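Play kitchen, sorted at last

The play kitchen set has been spread across three boxes and a shopping bag for most of the year. On Thursday I finally put all of it on one table to see what we had. The table is the white one with the holes in the top, which I like for sorting because small things show up well against it.

The set came from two places. The green pieces are from a Umeck starter box that my sister passed on to us. Most of the food came later from a seller called Pornari, who sells it by the bag. I paid 44 dollars for two bags and I think that was too much, but the fruit has held up.

My rule was simple. Dishes and cookware in one group, food in another, and anything that plugs into pretend play by itself — the oven, mainly — gets its own spot. I started at two in the afternoon and gave myself 30 minutes.

Dishes, fruit, the ketchup and the oven, at different points in the sort:

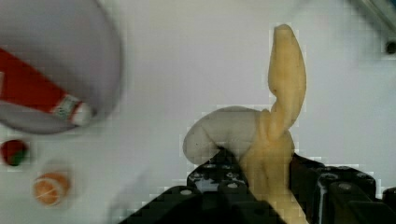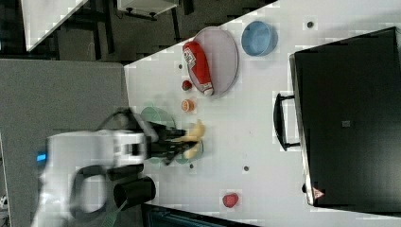
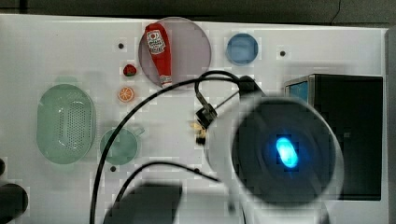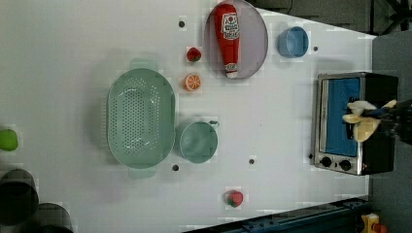
What stays out

The colander stays. It gets used more than anything else in the set, usually as a hat or a boat, and sometimes for fruit. The green piece with the handle stays with it. One kid calls it a pot and the other calls it a cup, and I've stopped correcting either of them.

The ketchup stays too. It goes on everything, including the strawberry and the orange slice. The banana is the softest of the food and picks up lint, so it gets wiped down with a damp cloth when I remember.

I thought about putting the toaster oven away because it takes up so much of the shelf. I measured, and if it goes in sideways there is still space for the plates next to it. So it stays for now.

What goes in the closet

Extra cups, the doubles of the fruit, and a tea set with no lid for the pot. They went into a flat Stilis bin with a label on the short end. I plan to trade things in and out every month or so, starting in July. Shoaib Sethi from down the street does this with his kids' train tracks and says the old pieces feel new when they come back.

The sorting took closer to an hour in the end. I still need a smaller bin for the fruit, and if the tea set lid turns up I'll move that set back to the shelf.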